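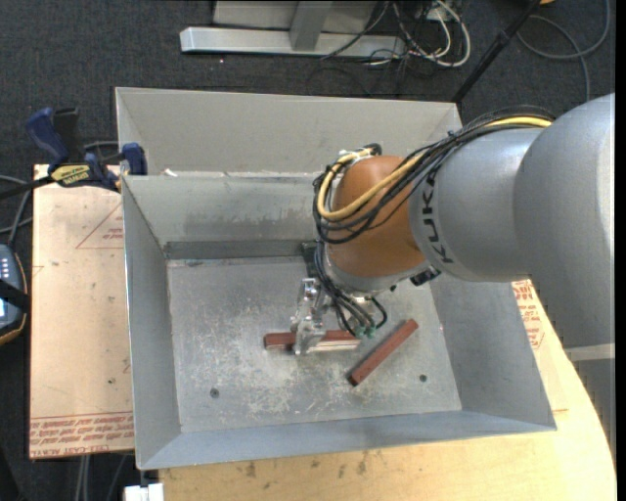

So I finally got time on the cluster at Plevholm and I have thoughts. Little thread for anyone who's been running everything on a laptop and wondering if it's worth the paperwork.

First surprise - you don't really "use" a supercomputer. You write a small text file asking for what you want, you hand it over, and you go make lunch. And then dinner. My first job sat in the queue almost 3 hours and died in four seconds because I'd typed a folder name wrong.

My project is flood modeling for the Vorby river, so lots of little grid squares passing water to their neighbors. On my own machine one storm took all night. I asked for 600 cores thinking it would fly!

It did not fly. It ran slower than it did on 300. The pieces got so small they spent most of their time talking to each other instead of doing any math. Everyone in the help channel had clearly seen this before and was very nice about it.

Ask for less than you think you need, is what I'm saying. Smaller jobs also slip into the gaps in the schedule, so I was getting results back the same afternoon while the big one was still waiting its turn.

I'm using Arain to split up the grid and Riko for plotting. Arain's manual is rough going (skip straight to chapter two, trust me) but once it's set up you can pretty much leave it alone. Riko is lovely until you feed it a huge file and then it just sits there thinking.

Oh, and save checkpoints! I lost step 620 of a run to a time limit I'd set myself. Now it writes one out every so often and I sleep much better.

Next up is the March storm, the one that got into all the basements on the low side of town. It's in the queue now. I've checked it twice while typing this.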